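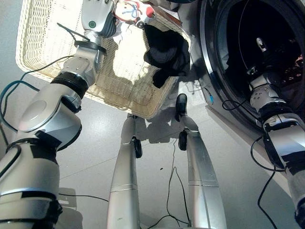

A wicker basket next to an open front-loading washer, with clothes in both.

In Defense of the Laundry Basket

My neighbor Reiko Hosoda does not own a laundry basket. She carries the dirty clothes in her arms from the bedroom to the washing machine, and she carries them back in the same way. A sock falls in the corridor and she picks it up with her toes. When I asked her why, she answered that a basket is one more thing to walk around. I have thought about this answer for two weeks, and I have decided that I do not agree with it.

I grew up in a home where the basket was older than me. It was wicker, and it stood in the bathroom under the window. My grandmother called it simply "the brown one," although the sun had made one side of it almost yellow. There were six of us, and all of us knew that if a shirt was not in the brown one, then for my grandmother this shirt did not exist. She did not look on chairs or under beds. I found this strict when I was a boy. Now I live in Podcombe with two children of my own, and I follow the same rule, with less success.

People will tell you that a plastic basket is better. It is light, you can wash it with a hose, and it costs little. All this is true. I had two of them. One broke at the handle, and the other went gray in a way that made clean towels look tired. A wicker basket lets the air pass through its sides, and a damp T-shirt can wait in it until the evening without taking a bad smell. I admit that wicker can also catch a thread. My friend Genji Morikawa lost a good sweater like this and he still mentions it. For such things I put an old pillowcase inside, and since then I had no accidents.

The rim is the part that I like the most. A black pair of pants, or anything else dark, can hang over the rim while the light things lie at the bottom. This is my whole system of sorting. I know there are cabinets with separate bags and printed labels, and my brother-in-law Jacinto Ocampo bought one for the price of a small vacation. His family puts everything in the first bag, which is nearest to the door.

My second opinion is about the place. The basket must stand beside the machine, so near that one hand can be in the basket and the other in the drum. In many homes it stands in the bedroom, and then the laundry becomes a trip, and a trip can always be postponed until tomorrow. When I moved ours next to the washer, I did not become a more tidy person, but the loads became smaller and I stopped being afraid of them. A small load also tumbles better. The child's shirt with a cartoon on it does not come out rolled inside the leg of someone's pajamas.

I do not want to make a philosophy from this. Laundry is a boring work and it will return tomorrow. But the boring works are the ones we do most often, so it seems to me reasonable to give them one good object and the right corner of the floor.

Reiko read this before I sent it. She says I am exaggerating about the toes.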